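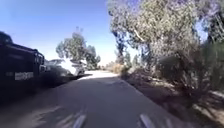
Page last changed: November 2023

The woman who looks after the Bellis path has walked it most mornings for almost six years, and she talks about it the way other people talk about a favorite aunt. We met at the Lerkiditz end, where cars park along the left and you start out in deep shade before the pavement goes white with sun.

"People come from the Prirko side and they squint the whole way," she told me, laughing. "I tell them, start here, let your eyes get used to things!"

She likes the asphalt part well enough, but it's the concrete she really wanted to talk about — how straight it runs, and how the trees throw their stripes over it when the sun is out.
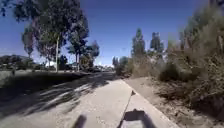
Lawn on one side, dry brush on the other, along the concrete stretch.

"I used to want that dirt strip planted," she said. "I went on about it for 2 years, I'm sure everybody was sick of me. Then one August I sat down on the grass with my lunch and listened to all the little rustlings in the brush, and I thought, well, leave it be."

Her own list for the winter is short. She'd like the grit swept off more often, for the strollers, and a bench on the lawn side, and she has already picked the spot (she made me stand in it, and it is a good spot). After that we walked back slowly, talking mostly about soup.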